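How to put together a snack tray for guests

I love a snack tray! Put one out and people who swore they weren't hungry start rummaging straight away. It takes no cooking, you can do it the night before, and it looks far more generous than it costs. I've been making them for our Wednesday film nights since November and I still get a bit giddy filling one.

What you need

A shallow tray, with a rim if you have one so nothing slides off when you carry it
One big wrapped item, such as a soft bun
Two or three long packets, biscuits are perfect
A good handful of small wrapped sweets

Keep everything in its wrapper. The buns stay soft, the biscuits stay crisp, and whatever is left at the end goes straight back in the cupboard. My usual total is 12 pieces for four people, and it all comes from one trip to the Chinese supermarket, where half the fun is picking something you've never tried.

Putting it together

Start with the biggest thing. Lay it towards the back of the tray, flat side down, with the front of the wrapper facing up. Don't put it dead centre or you'll have awkward little gaps all round it.
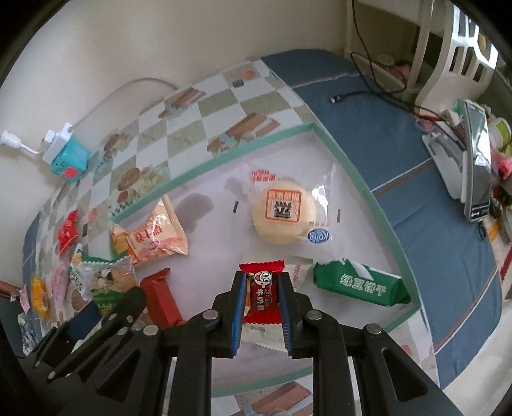 Next come the long packets. Tuck these along the edges and into the corners, where they make a sort of border and stop everything else from wandering. Mung bean biscuits are my favourite here, crumbly and not too sweet, and a green wrapper looks lovely next to paler ones!

Now the sweets. Milk candies in red wrappers are brilliant for this because they show up wherever you drop them. Put a few pale packets down first, then the bright ones on top, turning any with a face or a picture so it looks up at you. Leave a little space for fingers.

Topping up

Keep a spare bag of sweets nearby (I stash mine in an old Garkum tin) and refill when you can see the bottom of the tray. If somebody eats the bun early on, slide the long packets inwards to fill the hole.

If anyone coming has an allergy, check the labels as you unpack and keep those snacks on a separate plate.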